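Re: [equip-plan] Hand-held grippers, second batch

February 7, 2026
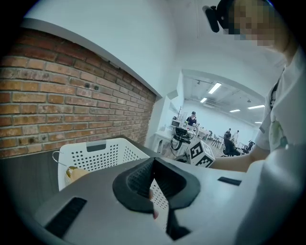 Hand-held gripper at the laundry basket table, by the brick wall. Marker cube behind it.

Tadhg Rafferty wrote:

> All, I'd like to settle the Rikalby order before the quote runs out.
> They are offering 6 more hand-held grippers at the same unit price
> as the first batch, plus spare fingers and 55 hours of support. My
> view is we take the lot. The Dindton site wants to start on laundry
> in July and we can't run both rooms on what we have. If we skip the
> Alcaraz arm this year the money is there. Any objections?
>
> Tadhg

Yes, a few.

I don't mind the grippers. I mind buying six of them on the strength of a schedule that Dindton has already moved once. Who is going to hold them? Every gripper in use ties up a person for the whole session, plus a head camera, plus a table and a basket of things to pick up. The budget sheet has a line for the grippers and no line for any of the rest. Staff time will pass the hardware cost well before July – I would bet on it.

Second, the support hours. We bought 78 last time and I can find tickets for very few of them. What did we get for the others? If Rikalby can't send a list of what was used, I'd strike support from this order and pay by the call.

Third, the spare fingers. Are these the same V-shaped ones with the textured inner face, or the new type in their brochure? The quote gives one part number for "fingers, gray" and that could be either. If they are the new ones, then someone has to tell me whether they fit the old bodies. Please get that in writing. "Should be compatible" is what Idirex told us about the mounts, and those are still in a box.

As for dropping the Alcaraz arm, I don't see how that saves us anything. The plan we all signed off on was to gather sessions by hand and then run the same jobs on an arm. Without the arm we have a growing pile of recordings and no way to find out whether they are any good. 264 sessions so far, and how many has anyone tried to train on? I asked in the last thread and got no answer.

What I could support: two grippers now, one set of fingers to test the fit, no support hours, and the arm stays in the budget. Dindton can borrow from us if they are ready in July. If they are busy enough to need more, we order more then. Rikalby says the price won't hold – they said that about the first batch too.

Can you send round the full quote, including shipping? The copy I have stops at page two.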